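Ditthorpe Woven Storage Baskets: Frequently Asked Questions

Will a basket fit on my shelf?
Measure the shelf depth first and leave a little room at the front. The large size needs 40 cm.

Can I store long items in it?
Yes. Rods and rolled paper can lean over the rim. Keep the total load under 5 kg.

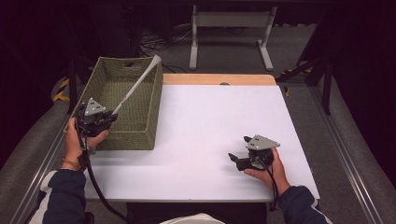
Heavier items should go in first, along the bottom. Put anything you use daily on top.

How do I clean the weave?
Wipe with a damp cloth and let it air dry. Do not put it in the dishwasher.

Can I return a basket?
Unused baskets can be returned within 30 days. Orders placed in December can be returned through the end of January.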